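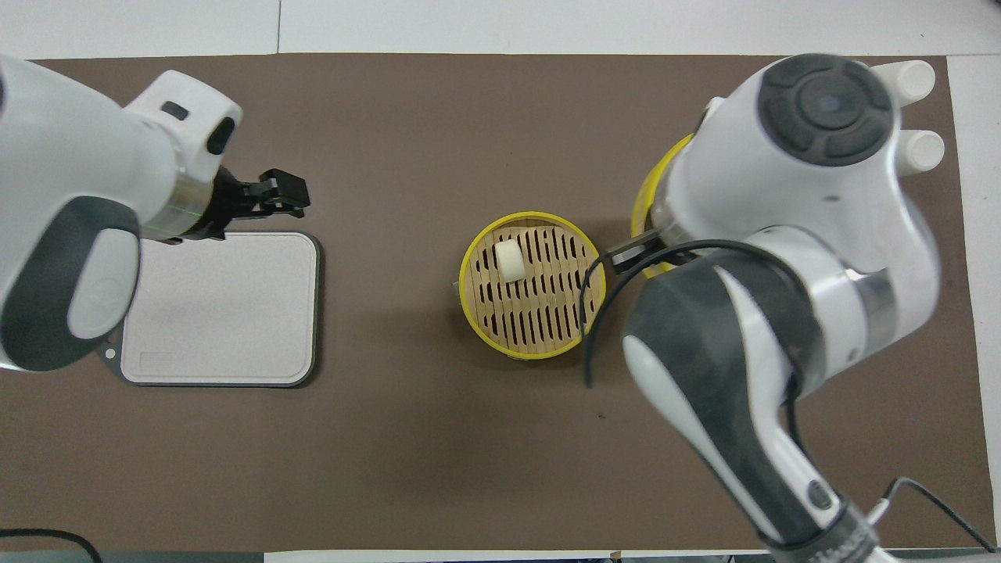 Steaming buns straight on the bamboo - yes or no?

Calline
Posted Tue 18 May
Every recipe says to line the steamer with parchment or cabbage leaves. I've had my round bamboo one since September and I'm not convinced. The floor is all slots, that's how the steam gets through. Cover the slots and what did you buy it for? Does anyone here put buns right on the slats?

Flikska
I did, 2 times. Both times I left the bottom of the bun behind and spent the evening picking dough out of the gaps with a toothpick. Line it.

gellolance
Not buying the "liner blocks the steam" thing. A square of paper under each bun covers almost nothing. You only choke it if you paper the whole floor.

Calline
Flikska, did you oil the slats first? People keep telling me that fixes it.

Flikska
Brushed them with oil the second time. Stuck anyway, and then the basket smelled like old oil for weeks. Whoever started that tip doesn't wash their own basket.

potlid_8
I've oiled mine for years and never had a problem. Maybe your dough is too wet.

Flikska
Maybe. Or maybe you like scrubbing.

gellolance
What are you steaming, Calline? Tofu is a different story. A firm block lifts right off the bamboo, no paper. Soft dough won't.

Calline
Plain white buns, the square-cut kind. I cut them on a plastic board with a rim, then move them over by hand.

potlid_8
Then that's half of it. They get squashed in the move. Cut your paper squares first, set each bun on its paper while it's still on the board, and carry the paper.

Calline
Fine, I'll try 8 with paper and 2 without, same batch, 20 minutes. If the bare ones come off clean I want an apology.

Flikska
You won't get one. Have a toothpick ready.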